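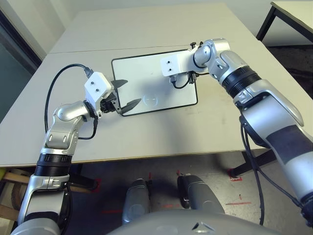 White board with a black border on a light beige tabletop.

Cleaning and Maintaining Whiteboards at Home and in the Workshop

Updated 2021-11-09

Dry-erase boards fail in two ways. The surface holds pigment that should have wiped off (ghosting), or the coating wears through and the marker soaks into the base. Ghosting can be reversed in most cases. A worn coating cannot be cleaned back and has to be resurfaced or replaced.

Surface types

Melamine is the cheapest and the most porous. Expect ghosting within the first year of regular use. Painted steel takes magnets and cleans better than melamine, but scratches readily. Porcelain on steel is the hardest of the common surfaces and tolerates most solvents. Glass tolerates all of the cleaners listed on this page.

To find out what you have, try a magnet first. If it does not hold, tap the board with a fingernail. Melamine sounds dull, like a cabinet door. Glass is heavy and cold to the touch, and its thickness shows at the edge.

Routine cleaning

Wipe with a dry microfiber cloth at the end of each day. Felt erasers are acceptable while clean. A loaded eraser moves pigment around and leaves a gray film.

Once a week, wipe with a cloth dampened in plain water with one drop of dish soap, then with a second cloth dampened in water only, then dry. Soap left on the surface causes the next marker line to bead and skip. If lines skip on a board that looks clean, soap residue is the first thing to check.

Lay small boards flat for cleaning. Liquid run down a hanging board collects in the lower edge of the border and gets behind the face. On melamine the core swells at that point and the face lifts.

Removing ghosting

Work through these in order and stop when the mark is gone.

1. Write over the mark with a fresh black dry-erase marker, cover it fully, and wipe after a few seconds. The solvent in the new ink loosens the old ink.
2. Isopropyl alcohol on a cotton cloth. Dab, wait, wipe in one direction. Turn the cloth to a clean part after each pass.
3. Commercial board cleaner. Read the label for ammonia if the board is painted steel.
4. Baking soda paste, on porcelain or glass only. It will dull melamine and paint.

Permanent marker responds to step 1 on most surfaces. Repeat before moving on to alcohol.

Do not use acetone on melamine, on painted steel, or on any plastic border. Do not use scouring pads, melamine foam sponges or powdered cleanser on anything except porcelain, and test those in a corner. Melamine foam is a fine abrasive. It removes ghosting by removing gloss, and the treated patch will ghost again sooner than the rest of the board.

Alcohol strength

Natália Cunha wrote to ask whether the stronger drugstore alcohol works better than the weaker one. For fresh ink there is no practical difference. For old ink the stronger grade dissolves more but evaporates faster, so it needs more applications. Keep both away from open flame and pilot lights, and open a window.

Black edging and tape borders

Vinyl tape borders shrink with age and expose a line of adhesive that collects lint. Remove the lint with mineral spirits on a cotton swab, then wash with soap and water. If the tape itself has lifted, pull it at a low angle, clean the channel, and apply new tape without stretching it. Stretched tape will creep back from the corners. On rounded corners use tape no wider than 1/4 inch, or cut short relief slits on the inside of the curve.

Molded plastic borders need only soap and water.

Resurfacing

Clear dry-erase paint is sold in kits. Sand the old face evenly with 220 grit, remove all dust with a tack cloth, and apply with a foam roller. Allow 60 hours before the first use unless the can gives a longer time. The minimum room temperature on most cans is well above that of an unheated garage in October, so move the board indoors.

Self-adhesive film is quicker and less durable. Hélder Esteves reports 23 months from a film-covered shop board before the edges lifted, with daily use and no solvent cleaning.

Markers

Store markers horizontally. Stored tip up, the ink drains away from the nib. Stored tip down, the pigment settles and the first lines are heavy and hard to erase. A marker that writes pale should be discarded. Low-solvent ink leaves the most stubborn marks.

Washing cloths

Machine wash microfiber at low heat, without fabric softener. Softener coats the fibers and transfers to the board. Wash marker cloths separately from clothing.

Related pages

Removing adhesive labels from glass jars
Reviving a laminate countertop
Which solvents to keep in the shop, and how to store them

Corrections may be sent to Deolinda Abreu through the contact form. Please state the type of surface and the cleaner used.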